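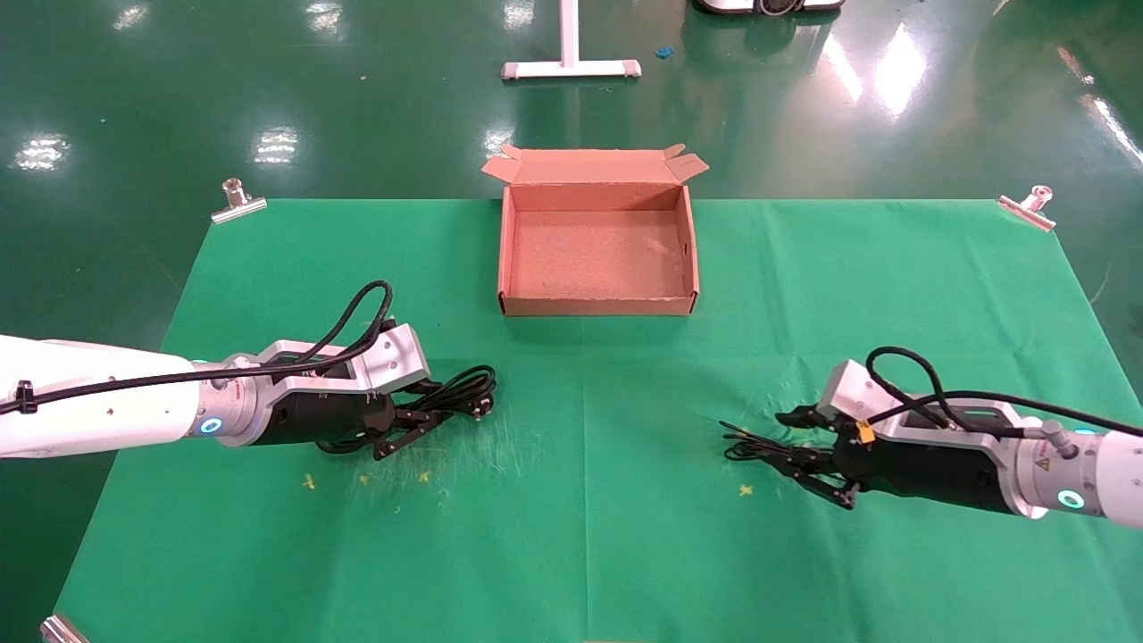

Wanted: a part-time yarn packer who doesn't mind winter

Hi! I run Ovine, a small mail-order yarn shop in Prostmont, and I need another pair of hands before the holiday orders bury me. I dye the wool myself in the back, and between the dye pots and the emails I just can't keep up with the packing anymore (my kitchen table would like its life back, too).

You'd be picking skeins off the shelves, checking them against the order slip, wrapping them in tissue and getting them boxed and labeled. It's 20 hours a week, mornings mostly, and I'm pretty easy about swapping days if your kid is sick or the Cloltinville road is a mess. There's free parking behind the building and a very loud radio that we can fight over.

You don't have to knit! You do need to tell teal from turquoise, lift 44 pounds and have readable handwriting, as I still put a note in every order. The first 90 days are a trial for both of us, and after that we'll sit down and talk about a raise.

To apply, drop a letter at 1154 Dixit Street or email me through the shop page. Tell me when you could start and what your last job was like. I'm reading everything that comes in after Nov 28, 2019.

Recent posts
Sock yarn is back
August dye day recap
Shipping to Canada
How to wash a wool blanket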